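打印本页 | 用电子邮件发送

阳台种番茄第二年的记录

去年只种了一盆，今年种了三盆，都放在朝南的阳台上。第一年的教训主要是浇水太勤，叶子从下往上一层层发黄，我还以为是缺肥，又补了一次，结果更糟。今年改成用手指插进土里试，第一个指节以下是干的才浇，浇就浇透，托盘里积的水过半小时倒掉。

土是旧土翻新的。去年秋天拔了秧以后，我把土倒在塑料布上晒了几天，挑掉老根，筛一遍，再混进椰糠和一点蚯蚓粪。新买的只有一袋珍珠岩，牌子叫Colliso，颗粒比较粗，粉尘也大，拌之前最好先喷点水。今年总共花了将近1,000块，大头是两个带储水层的花盆和一副架子，种子和肥料没多少钱。单算账的话，去菜市场买要便宜得多，这一点不用争。

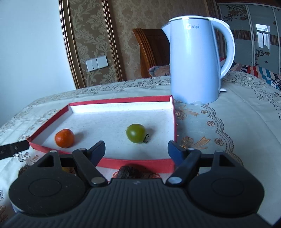 品种方面，大果的我以后不打算在阳台上种了。大果要的盆太深，挂果以后枝条一直往下坠，绑了又绑，遇上刮风还是会折。今年折过一次主枝，接口用胶带缠住，后来长上了，不过那一枝上的果子明显比别的小。小果的省心，坐果也密，缺点是熟得不齐，每天都得去看一眼。

人工授粉我做得很简单，上午十点左右用手指弹一弹花序后面的枝条。也试过用旧牙刷柄去碰，效果看不出差别。楼层高，蜜蜂很少上来，不弹的那几天花就掉得多一些。气温高的时候弹了也没用，七月中旬那一周的花基本全掉了，只能等下一批。

打杈我一直偏保守，只留两根主干，其余的侧枝长到手指长就掐。掐下来的侧枝插在水杯里，一个多星期就能生根，我插活过两枝，送给了楼下邻居一枝。底部的老叶在第一穗果开始变色之后再剪，一次不超过三片，剪刀先用酒精擦一下。

架子是Odmont的，铁管包塑，装起来不难，说明书上的图有一步画反了，横杆要先穿再拧。用到现在没有生锈，就是底座太轻，我在两边各压了一块砖。

关于青番茄

每年收尾的时候都会剩下一些不红的。去年十一月我一次全摘了，放在厨房的篮子里，和苹果搁在一起，大概一半慢慢转红，另一半皱了。后来琢磨了一下，皱掉的基本是摘得太早的，果皮还是深绿，硬得像石头。已经发白、开始有点光泽的那种，摘下来多半能红。

催红的办法，我试下来是这样：

1. 挑没有裂口、没有虫眼的，果蒂留着，不要洗。

2. 找一个浅一点的盒子单层摆开，彼此不要挨着，坏了一个不至于连累旁边的。旁边放一个熟苹果或者熟香蕉。
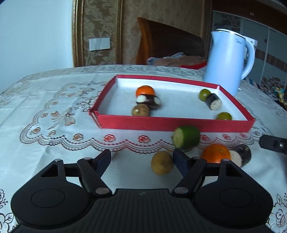
3. 放在室温下，不要晒太阳，也不要进冰箱。隔两天翻看一次，有软塌的就拿走。

4. 转红以后再放一两天，味道会好一些，但还是比不上在枝上熟的，做汤或者炒蛋可以，生吃偏淡。

实在不红的，我切片用盐腌一夜，挤掉水，加蒜末和醋，放冰箱里两天后吃。口感脆，酸味比较冲，配粥合适。生的青番茄我不吃，味道发涩，吃多了也不舒服。

虫害

今年主要是白粉虱。黄板挂了两张，粘到不少，但只能算压住。肥皂水喷过三次，叶背要喷到，傍晚喷，第二天早上再用清水冲一遍。蚜虫只在刚入夏那阵子出现过，数量不多，直接用胶带粘掉了。

没有打药，所以有几片叶子一直不太好看，随它去了。

接下来的打算

秋天准备空出一盆种生菜，另外两盆看番茄的状态，能拖就拖到降温。种子还剩半包，封好放在冰箱门上，明年先做一次发芽试验再决定要不要买新的。储水盆的浮标有一个卡住了，拆开洗过还是不灵，得换。

2021年5月8日之前的育苗记录在上一篇里，播种日期和移栽的间隔都写了，这里不再重复。

用电子邮件发送 | 打印本页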